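Kitchen Storage and Surfaces > Counter layout before you commit to cabinets

westier_8
March 2022

I am planning a prep counter and want to fix the zones before ordering anything. Method so far: cover the surface with paper, mark cells with blue painter's tape, set out the things used daily, then move them until it works. Tape lines do not need to be straight at this stage.
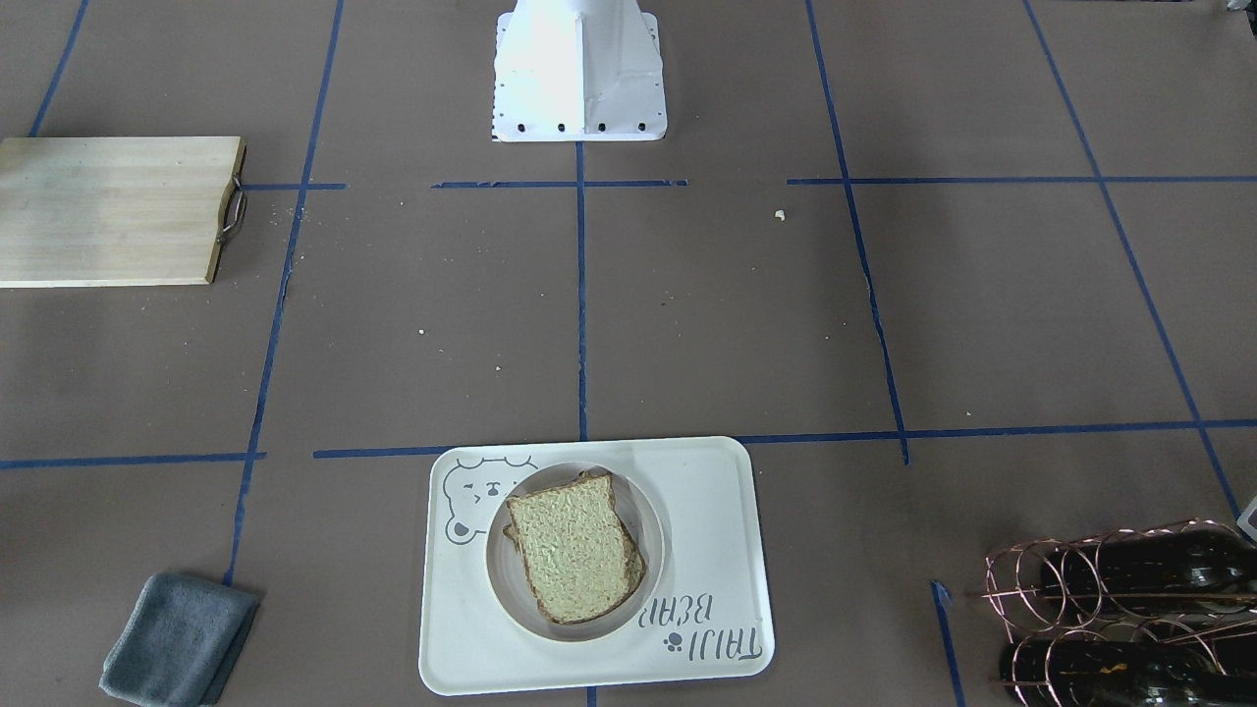
Board position is the part I keep changing. A board needs clear space on the side where the knife hand works, and it should not have to be lifted to reach anything else. At the moment the light wooden one is on the left, lying across a tape line, with its wire handle at the right end. I would like to keep it inside one cell.

Horton50
The handle is the problem. Turn the board so the loop faces the front edge. You also gain space to the right.

Liya Tsegaye
Disagree with Horton50. A handle at the front catches sleeves. I had one that way until February and turned it back – make the cell larger instead.

westier_8
Larger cell noted. Second question is the wine rack. Mine is the copper-colored wire type with circular loops, and the bottles lie at an angle, so it needs depth. Upper left corner for now, tray with the sandwich plate in the upper center, folded gray towel to the right of the tray.
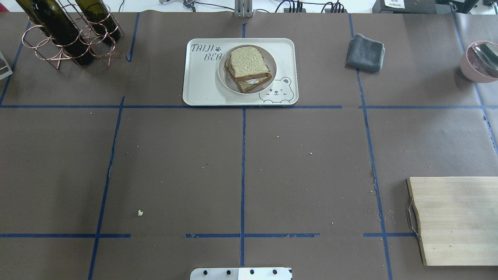 Re: wine rack position

Anjana Weerasinghe
Wine should not live on a prep counter. Heat and light. Put the rack in a low cupboard and give the corner to the board.

Horton50
For bottles opened within the week it makes no difference.

Anjana Weerasinghe
Then two bottles do not need a rack.

clillus2109
Leave 50 mm between the rack and the wall or you will scrape the paint pulling bottles out. Towel is better on a rail.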